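Imby Court Residents' Association
Minutes of the general meeting, January 29, 2022

Chair: Ovidiu Pană
Present: 41 members in person or by proxy. Quorum was met.

1. Minutes of the previous meeting

Approved with one correction. Under item 4, "rear stairwell" should read "side stairwell." The chair initialed the corrected copy.

2. Laundry room

The two older dryers were serviced before the holidays. One is still slow and residents on the upper floors say they need two cycles for towels. The service firm, Cloltico, has quoted for a new heating element and a new door seal. The meeting agreed to go ahead with the element and leave the seal until the next visit.

A resident asked whether the room could stay open later in the evening. The apartments directly above were consulted in the fall and did not want this. Hours stay as they are.

The sign about removing lint has come down again and will be put back with screws.

3. Water pressure

Pressure on the top floor has been poor in the mornings — mostly in the units facing the street. A plumber checked the pump and found nothing wrong with it. He thinks the pressure valve in the basement is sticking and recommends replacing it. Cost is 900 including labor. Approved, no votes against.

The water will be off for part of a morning while the work is done. Notices will go up in the lobby and by the elevator two days ahead. Residents with medical needs should tell the chair so that a different time can be arranged.

4. Bicycle storage

The storage room was built for 42 bicycles and is full. Several have flat tires and have not been moved in a long time. Every owner will be given a numbered tag to attach to the frame. Bicycles with no tag at the end of March will be moved to the basement and held there for five months before they are given away.

There was a long discussion about cargo bikes. Two households have them and they do not fit the racks. It was agreed to take out the end rack, next to the wall, and paint lines on the floor in its place. One member asked for it to be recorded that he thought the painted lines would be ignored.

Electric bikes may be stored in the room but may not be charged there. The outlet by the door is for the cleaner's equipment. 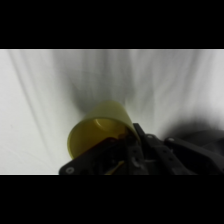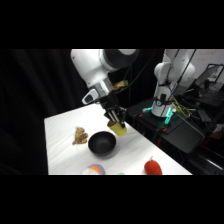
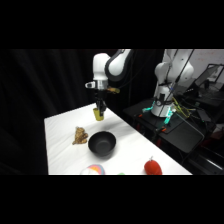
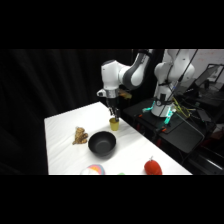
Trulska wrote in ahead of the meeting to say that the bicycle tags should go to tenants as well as owners, and that anyone away for the winter ought to be reached by email before a bicycle is moved. Both points were accepted. The secretary will check the email list against the mailboxes.

5. Courtyard

The bench near the gate has a broken slat. A replacement has been cut and will be fitted when the weather is warmer. The large planter has cracked down one side and will be thrown out.

The proposal to plant a second maple was held over from last time. Members on the ground floor are worried about losing light in their kitchens. The chair suggested a smaller tree or a row of currant bushes along the fence. No vote was taken. Members who want to suggest plants should leave a note in the association mailbox.

6. Garbage and recycling

Cardboard is still being left beside the bins without being flattened. The collection company, Ojo, has warned that it will charge for an extra pickup if this goes on. A reminder will be sent with the next statement of fees.

Old furniture may not be left in the bin area at any time. The mattress left there in the fall was removed at the association's expense.

7. Other business

The intercom for the side entrance rings in the wrong apartment for two units. To be reported to the installer.

A request to repaint the lobby was noted. It will be priced along with the stairwell work.

The next meeting will be in March, in the same room. The date will be posted in the lobby.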